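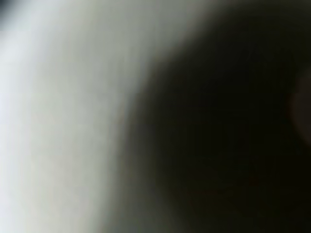 Ekilora Fold-Down Desk Lamp, six months in

I bought the Ekilora because my old lamp had developed a lean, and I had started leaning with it. The box promises up to 1,000 hours of light per charge on the lowest setting, which I believe, in the same way I believe a candle in the next county is technically lighting my kitchen.

Setup took two minutes. The base clips on, the arm clicks up, and the instructions are one drawing of a smiling man. I never found out what he was so pleased about.

There are 6 brightness levels. Levels one through three are moods. Four is good for reading, five is good for sewing on a button, and six is for getting a confession. I live on four. The touch control is on the base, exactly where you set down a coffee cup, so the lamp and my coffee are now on the same schedule.

The hinge is the best part. It stays where you put it, even after my nephew Yaw used it as a crane for most of an afternoon. My last lamp, a Flirero, would bow slowly toward the desk like a tired butler.

Complaints: the charging cord is short enough to be an insult, and the shade collects dust with real commitment. Also, the power light blinks all night while charging — I put tape over it. Akosua Ayaaba at the shop told me the newer version has a longer cord and the same blink.

Would I buy it again? Yes, at the sale price. At full price I'd give the leaning one another year and some duct tape.

Four stars. Tape not included.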